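Tablecloth

A tablecloth is a piece of fabric spread over a table, either to protect the table from the meal or to protect the guests from the sight of the table. It is among the oldest household linens still in regular use, and one of the few that is expected to be spilled on and resented for it.

Plain white cloths were long the standard for formal dining, a choice made by people who did not do their own laundry. Printed cloths became common once cheap dyes and roller printing reached ordinary homes. Flowers, fruit and checks sold best. Woodland patterns, usually deer among trees, have gone in and out of favor, and are sold for winter but often stay on until April.
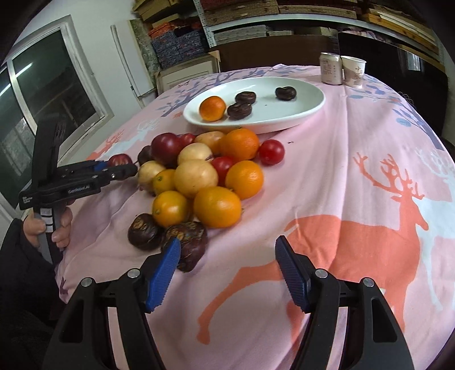 How far should a tablecloth hang over the edge?
For everyday meals, 6 inches on each side is plenty. Formal cloths hang lower, and are more easily taken along by anyone leaving in a hurry.

The drop, as this overhang is called, has caused more argument than its size would suggest. The mill at Olembridge once offered 646 patterns in a single drop, on the theory that customers would buy a different table. Hélène Caron, whose history of the mill remains the only one, records that they did not.

Wipe-clean cloths, coated on one side, now make up much of the trade. They resist wine, gravy and ironing. Purists object to the feel of them, generally while eating at someone else's house.

See also: Napkin, Place mat, Table runner

Last edited 17/08/2018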